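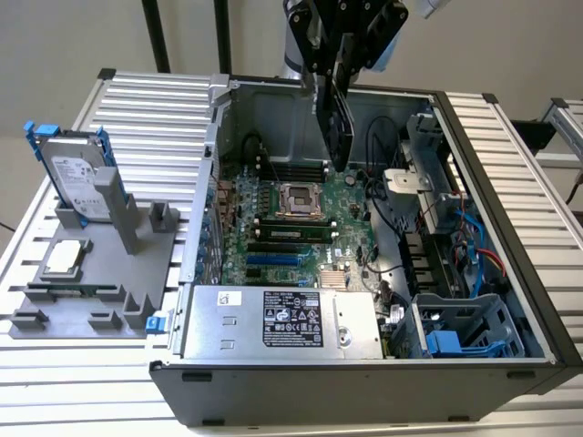 Teaching by hand, one memory stick at a time

17/07/2020

The first thing the lead trainer at Videro tells visitors is that the job is mostly waiting. The second is that you should not lean on the table.

Videro has a contract with Peixoto, a refurbisher that takes in old office computers and would like a robot to do the dull part: memory out, drive out, processor out, graphics card out, and then all of it back in again. The robot learns by being shown. A person drives the arm by remote control, the software records every move, and the recordings go off to be turned into something that is supposed to manage alone.

"People expect code," the trainer said. "What they get is me, sweating over a hard drive."

So far the team has kept 1733 recordings and thrown out 829. I asked what gets a recording thrown out. Sneezing, apparently, is one way. Hesitating is another.

"If I stop to think above the memory slots, the robot learns to stop above the memory slots," the trainer said. "It has no idea I was wondering about lunch. It thinks that's part of the job."

Graphics cards are the current headache. They are tall, they sit between other things, and the operator works mostly from the small camera near the gripper, where the fingers take up a good part of the view. 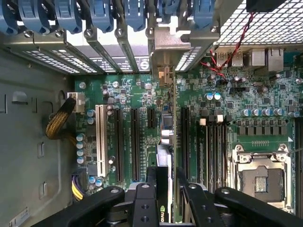 Lining up on the graphics card, as the gripper camera sees it.

"You learn to read the edges," the trainer said. "I know where the card is because I know where my fingers are. Then somebody changes the fingers and I'm a beginner again."

There are 2 ways of showing the robot a task here. In one, the operator takes hold of the arm and walks it through the motion - hand guiding, which is quick and feels natural, and puts a human elbow in front of every camera. The other is the remote rig, a controller called Utik that the team bought secondhand and speaks of the way people speak of a car that starts if you ask nicely. Almost everything for Peixoto is done on Utik.

New operators get 44 practice runs before anything they do is saved. The trainer thinks that is too few for some and an insult to others, and would not say which I'd be.

I had a turn. I got the fingers over the card, felt pleased with myself, and was told I had been holding my breath.

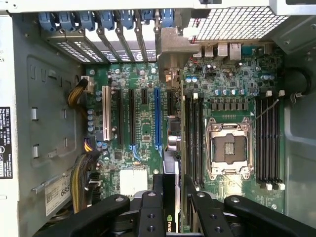
Sukness disagrees with most of this, and said so from the other side of the partition. Hand guiding gets written off too fast, in that view, and an operator who can't feel the card push back is going to teach the robot to pull too hard. Better a few good demonstrations with a hand on the arm than another month of remote ones.

The trainer had heard it before. "Fine, but then who edits out the elbows?"

They have agreed to try both on the same batch at the end of July, with the graphics card as the test. Peixoto will be sending over more towers for it, and Videro is looking for somewhere to put them.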